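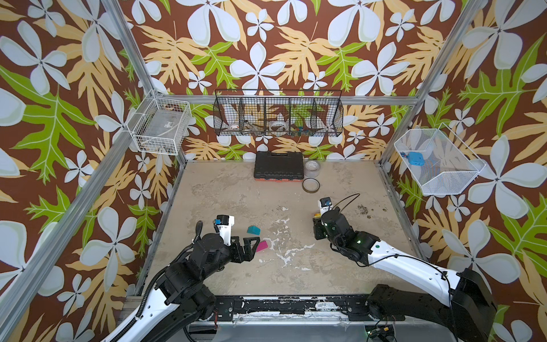 ## Skivmont Hanging Wire Basket, long, black

I'm Yesenia, I run the shop, and the Skivmont is the thing I get asked for most. It's a long black wire-mesh basket with compartments, and it goes up on the wall and stays out of your way. I like mine high. You can reach it without bending, and the whole bench underneath stays free for whatever you're in the middle of.

We've sold 3,358 of them so far, a lot of them to people who bought one for the workbench and then came back for the laundry room!

### What I keep in them

Small stuff, mostly. Pencils, scissors, a tape measure, the good glue, the bad glue. The compartments are what sold me, since my old basket was one big bin and everything slid down to the same end. Tape rolls mostly stay on the bench. There's a clear packing roll standing up and an amber one lying flat, and I grab those so often that putting them away feels silly. The black carrying case with the orange-red rim sits at the back against all that wallpaper. We don't sell the case (sorry, I get emails).

### Putting it up

- Comes with 2 wall brackets and the screws.
- Holds up to 15 pounds, spread along the length. Don't put it all in one end.
- Find a stud if you can. For drywall, ask us for the anchor pack when you order.
- Hold it up and have somebody stand back and look before you drill. I went by eye on my first one and it was crooked for a year.

Rogelio Tagle does our local installs on Monday mornings if you'd sooner hand over the drill. Call the shop and I'll put you on his list.

### About the wallpaper

Yes, you can get it! It's the Pinier big floral on brown - pale blue-white flowers with five petals, golden-yellow serrated leaves and some really bright green ones. I ran it across the back wall and both sides. People told me it was too much pattern for a work area and I put it up anyway. The black basket looks great on it.

It's sold by the roll and we cut samples for free. Order one extra roll, because the flowers are large and you'll lose some length lining them up at the corners.

### The work surface

The beige mottled top is from Evex. It's been used and it looks it, with gray stains in patches and white splatter across the middle like dried paint. I'd still pick a mottled one again over plain white. We carry it to order only, so allow a couple of weeks.

### Questions I get a lot

**Can I hang two end to end?** Sure. Leave a finger's width between them so you can lift one down.

**Does it come in white?** Not right now. Kiran Gautam handles our orders and she has asked twice, so maybe in May.

**How do you clean it?** Soft brush first to get the dust out of the mesh, then a damp cloth.

**Returns?** Thirty days, with the hardware please. Wayne Parsons at the counter will check the bag of screws, so don't toss it.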